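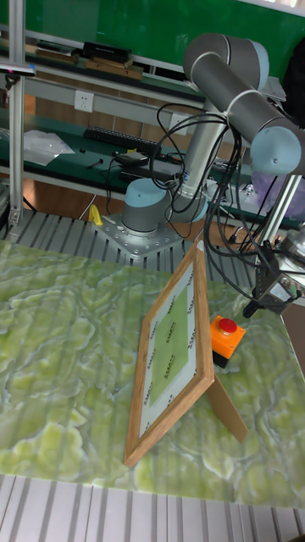

February 12, 2024
Prepared by the Project Office, Duritz Catchment Group

Progress report no. 2: Paltden Creek bank stabilisation

Work on the lower reach is complete and the upper reach is under way. Fencing is finished on the eastern bank, with 1229 metres of four-strand wire in place and two gates hung at the Ostrowski Road end. The western bank is not yet fenced. The landholder has asked for the line to be moved back from the old sheep track, and we have agreed to this in writing. The change adds to the width of the planted strip and does not alter the grant budget.

Rock was placed at the outside bend in August. The toe was keyed into firm clay and the batter finished at the slope shown on the drawings. One high flow has passed over it. Some fines were lost from behind the upper course and have been replaced with coarser fill. No rock moved.

Planting was done in two blocks. The first block received 720 tubestock, mostly river bottlebrush and mat-rush. The second received 240 before the ground became too dry to continue. Losses are highest on the sandy bar, where guards were knocked over by debris. These plants will be replaced in autumn from the nursery order already paid for.

The turbidity logger at the Cameck culvert has a gap in its record caused by a flat battery. Readings on either side of the gap are sound, but we do not propose to fill it by estimate. The spare battery is now kept with the download cable. Hand samples continue monthly at the culvert and the upper ford.

Spending is under budget on plant hire and over on fence materials, mainly strainer posts. We request approval to move the unspent hire money to the materials line. Total funding is unchanged.

Next period: western fence, replacement planting, weed control on the lower reach, and a repeat survey of the bend cross-sections. The survey data will be attached to the next report.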